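Posted in: Grant Updates > Play and Learning

We use cookies to remember your settings. Accept | Manage preferences

Search this site Enter keyword

Tavley Toy Library: Second Progress Report to the Peseck Fund

This report covers the second half of the grant period, from the end of the summer closure to the end of February. It follows the same headings as the first report so that the two can be read side by side.

1. What the grant was for

The Peseck Fund agreed to pay for new storage, sorting and labeling of the small toy collection at Tavley. The collection had outgrown its cardboard boxes, and families were bringing sets back with pieces from other sets mixed in. The work was planned in two phases. Phase one covered the building blocks and puzzles and was reported on last time. Phase two covers vehicles, figures and play food.

2. Sorting and trays

The cardboard boxes in the vehicle section have been replaced with open plastic trays. We bought 36 from Lurnside, all of the same model, after trying a deeper tray and finding that small children could not see what was at the bottom. The shallow ones hold fewer toys, but a child can look in and choose without tipping everything out.

Sorting is done at the brown table. A tray goes down, the toys for that set go in, and the set is checked against its card before it is shelved. Die-cast vehicles are handled one at a time so that wheels and axles can be looked at.

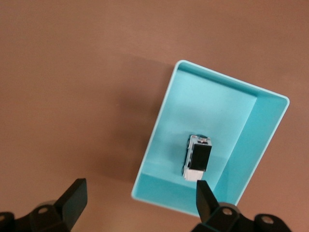

Vehicles with a loose axle or chipped paint go to the repair shelf. We had expected to throw out more than we did. Most of the trucks and cars needed only a wipe, and the ones past saving were mainly light plastic vehicles from older donations. A truck or car that belongs to no known set goes into the loan pool as a single item, with its own card. Families asked for this in the spring survey, and single items are now borrowed more often than the full vehicle sets.

The play food is slower. There are many small pieces, several sets look alike, and we have not found all the original lists. We have decided to make up new sets from what we have and write new lists, and to stop trying to restore the old ones.

3. The room

The sorting room was repainted during the summer closure. This was not in the original budget and was paid for from our own funds. The old gloss paint showed every mark and threw a glare onto the table in the afternoon. We chose a flat, light neutral color that would not compete with the labels.
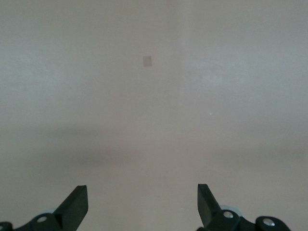

Shelving from Abella went up in September. It arrived with two brackets missing, and the replacements took longer than we would have liked - the lower shelves were in use for several weeks before the upper ones. All bays are now fixed and loaded. The lowest shelf has been left for the heavier sets so that children are not pulling them down from above.

The lighting has not been changed. There are still shadows on the table late in the day, and we have put a lamp on the list for next year.

4. Checking returns

Returns are checked on Monday. Each tray is emptied, the contents are compared with the card, and the tray is wiped before anything goes back in. Missing pieces are written on the card and the family gets a reminder slip. We allow 25 minutes per batch, which works well for vehicles and is too short for play food.

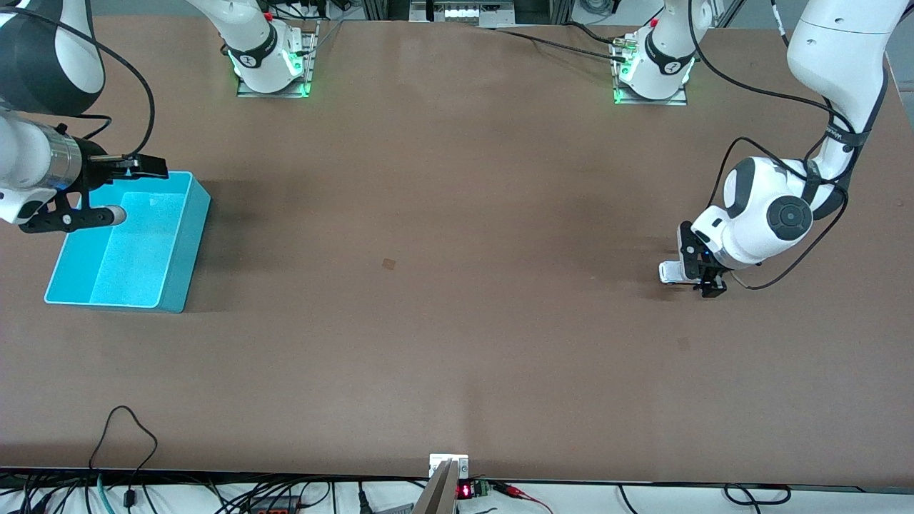

Turquoise tray, empty, on the sorting table.

5. Spending

The tray and shelving lines are fully spent. The label line is underspent because we printed the first run on paper stock we already had. We would like to move the remainder to replacement cards, which wear out faster than we planned for, and ask for the Fund's agreement to this change.

6. Still to do

The play food section is the main piece of work left. The figures are sorted but do not yet have cards. We also need a better way to mark the trays, as the first labels have started to lift at the corners after repeated wiping. Two types of label are being tried on the vehicle trays now, and we will order whichever is holding better at the end of April.

The final report will include the loan figures for all three sections and a copy of the new set lists.

Get our updates by email. Sign up for the newsletter. You can unsubscribe at any time.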